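An Afternoon at the Gascombe Robot Lab Open Day

May 2018

I have been meaning to get inside the robotics lab at Gascombe ever since Kelly Honorato started there, and last week they finally opened the doors to the rest of us. I took 463 photos and deleted most of them on the train home. What follows is what I remember, in no special order, because I was too excited to take proper notes.

First, the place is smaller than I expected! You come up a back staircase, sign a sheet, and you're standing next to the robots. Toshio Sakamoto gave the welcome talk and kept it to 16 minutes, and then we were split into groups. Mine got the two-arm table, so I was happy before anything had even moved.

Two silver arms with light blue joints share one big brown board, and the board is marked off in squares with blue tape. The job that day was cubes and a pink tray. It sounds like a toddler's game, I know, but try explaining to a machine where "next to the tray" is. Ezequiel Arriaga runs the demos and he took questions the whole way through, even the silly ones (mine). 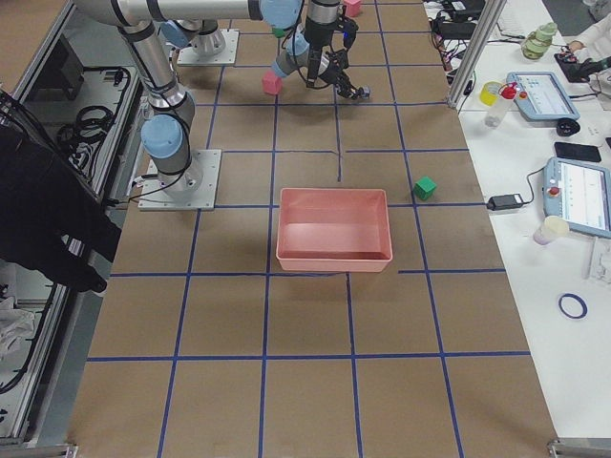
I asked him how long it takes to get two arms to work this close together without bumping. He said the first version of the task took the group most of a semester, and that the second arm was the easy part - it was agreeing on who goes first that hurt. I loved that. It's exactly the problem my sister and I have in her kitchen.

Then came the pendants, the handheld controllers with a screen and a big red stop button. Zuleica Siqueira let a few of us hold one while she talked us through the menus. It's heavier than it looks, and I was so scared of pressing the wrong thing that I held it like a full bowl of soup. A boy of maybe ten went after me and was completely at ease, of course.

My favorite part was seeing the work from the robot's side. There's a small camera down at the gripper, and once you look through it you stop thinking of the board as a table. It's all tape lines and glare, with the two fingers always in the way at the bottom. I could have stayed on that view all afternoon.
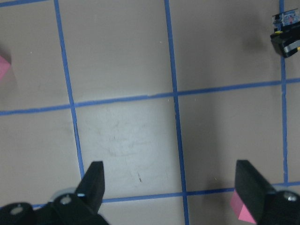
The gripper's own view of the board, fingers open, with a bit of pink by the right one.

Cremilda Vasconcelos told me they plan to do another open day in September, with longer sessions and fewer people in each group. I've already asked Kelly to put my name down for the two-arm table again.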